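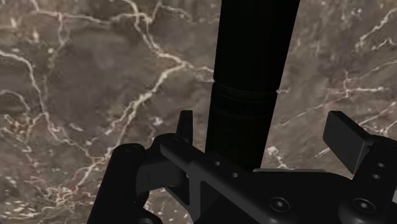 Brown marble, white veins. The look every kitchen wants right now.

The stone comes back

By Uthai Jaidee
Thursday, November 11, 2021

Tullham smells like wet dust in the morning. You notice it before you see the quarry, before the trucks even. I parked by the feed store, walked up the hill with bad coffee, and was late anyway.

The quarry shut when I was in grade school. My uncle cut there, so did half our street. Then tile got cheap, then everybody wanted white, plain white, no pattern at all, and brown stone went the way of avocado bathtubs. The saw shed sat with its doors chained. Kids broke the windows. I may have broken one.

Now it's open again. Since June. 40 people on the payroll, most of them under thirty, and a waiting list for slabs that runs into spring.

What changed? Depends who you ask. The designers say people got bored stuck at home looking at blank counters. The cutters say the designers finally ran out of gray. Over at Yagi, the showroom on the Purkwood road, they told me they sold three brown slabs in all of 2018 and now can't keep one on the rack through a weekend. Customers come in with a picture on their phone. They want veins, lots of veins. They want it to look like lightning, somebody said, and then the next four people I talked to said lightning too.

Fine by me. I grew up with the stuff. Our front step was an offcut, my grandmother's pastry board was an offcut, the thing holding the gate open was an offcut.

The work itself hasn't changed as much as you'd think. Wire saw, water, patience. A block comes off the face and then it sits, and somebody walks around it for a good long while deciding where to cut. Go with the vein and you get long calm stripes. Go across and you get the crazy stuff, the webs. Same rock. The price is not the same.

A vein is just an old crack, by the way. The rock split, minerals got in, the crack healed up. A slab with a lot of them is prettier and also touchier – it wants to come apart where it came apart before. So there's resin and a mesh backing and a lot of swearing in the polishing room. They lost a whole slab the morning I was there. Went off like a dinner plate. Everyone stood around a second and then got the brooms.

Not everybody in town is thrilled. The trucks start early. The creek ran cloudy for most of the summer, and the settling pond that was supposed to be done in August is still a hole with a fence round it. Nurnia, the company that holds the lease, says it will be finished by the end of the year. People here have heard end of the year before.

And there's the money. A finished slab goes for 755 dollars at the gate, a good deal more by the time it gets to a city kitchen. A starting cutter isn't seeing a whole lot of that. It beats driving 55 miles to the warehouse, which is what my cousin did untill this summer. He's home for dinner now. Hands like sandpaper, but home.

Will it last? Brown was out once and it can go out again. The older guys have no illusions. They've seen white come and go and come back, and they talk about taste the way farmers talk about rain.

If you're buying: look at the slab in person, wet it down, bring a lemon if they'll let you try an offcut. Acid will mark it. Wine will too. Seal it, then seal it again next year. Or don't, and let it get ugly in the nice way, like my grandmothers board, which has a dull ring where the vinegar jug stood and is still the best thing I own.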